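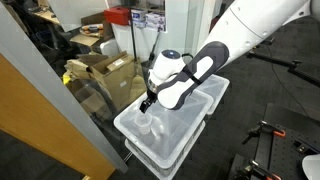 Clerkico and the Lighthouse: which episodes are still missing?

Forum: Children's Television > Preschool > Lost and Hard to Find
Thread started in February

grutcombe_kid
I'm trying to put together a proper episode list for Clerkico and the Lighthouse, the preschool series with the post office clerk who lived at the top of the stairs and sang the mail. It had 56 episodes over 3 seasons according to the back of the only DVD that was released. I can account for all of season one and most of season two. Season three is a mess. The TV guide listings I've photocopied at the library just say "Clerkico" with no title for weeks at a time.

If anyone taped it off air, please post what you have, including the order the episodes were on the tape.

srour_st
I have two tapes from my sister's place. Labels say "Clerkico, The Wrong Stamp" and "Clerkico, Aunt Femine Comes to Stay". The second one also has half of another episode before it, where the bell is stolen. No title card on that half because the recording starts late.

mireille_s
The bell one is "Who Took the Bell". It's season two. Aunt Femine is season three, so if they're back to back on one tape it was probably a repeat run.

grutcombe_kid
Are you sure about Aunt Femine being season three? I had her arriving at the end of season two. The set still has the green staircase in my copy and they painted it yellow for season three.

mireille_s
Fairly sure. The credits on Aunt Femine list Hiba Atallah as puppet maker and she only started on season three. The staircase was green in the first few of season three as well. They shot those before the repaint.

oldtapes
Sorry, but I don't agree. Atallah is credited on the season two Christmas special. I've got it in front of me. "Puppets: Hiba Atallah and Qusai Abou Jaoude."

mireille_s
The special was made with the season three crew and shown early. It isn't counted in the 56.

oldtapes
Where does it say it isn't counted? The DVD sleeve gives a number and nothing else. If you leave the special out, you need another regular episode to make up the total and nobody has ever named one.

mireille_s
That's the reason for the thread, isn't it? Some are missing.

byun_a
Hello, new member. My name is A-yeong Byun and I did the captions for the last season. I don't have any tapes but I kept my job sheets. They have a production number, running time and working title for each episode I captioned. The working titles were often changed. Aunt Femine was "The Visitor" on my sheet and has a 300-series number, so it was made as season three. I can't tell you when it went to air.

The special has an S in front of its number. I don't know if the network counted it.

grutcombe_kid
Thank you, this is very useful. Would you be able to type out the list?

byun_a
Yes, give me a few nights. My handwriting was not good then. There is one I can't read at all, it is either "The Parcel" or "The Parrot".

srour_st
There was a parrot! It sat on the scales and the clerk charged it postage. I would have been four or five.

oldtapes
The parrot was in the opening titles of every season three episode, so that doesn't settle it.

srour_st
No, this was a whole story. My mum remembers it too.

sawsan_issa
There's also the songbook to check. The Grutcombe Library copy has the lyrics sorted by episode, although it only goes up to the middle of season two. I borrowed it last winter and wrote down the headings. "The Wrong Stamp" is in there, which should help with the first of srour_st's tapes. "Who Took the Bell" is not.

mireille_s
That fits if the bell episode is from late in season two.

oldtapes
Or if it didn't have a song in it. Several didn't.

sawsan_issa
True. I only copied the headings, so I can't say more than that.

grutcombe_kid
List so far, please correct:

Season one: complete, titles all confirmed from title cards.
Season two: "The Wrong Stamp" confirmed. "Who Took the Bell" confirmed title, position unknown.
Season three: "Aunt Femine Comes to Stay" (working title "The Visitor"). "The Parcel" or "The Parrot", unconfirmed.
Special: listed separately for now.

oldtapes
I'd still put the special under season two by air date, but I can live with separately if there's a note.

grutcombe_kid
Note added. srour_st, can you get that half episode digitised? Even the end credits would help with the order.

srour_st
My sister's VCR eats tapes so I'm not risking it there. A bloke at work has a working one. I'll ask him and post the credits when I've got them.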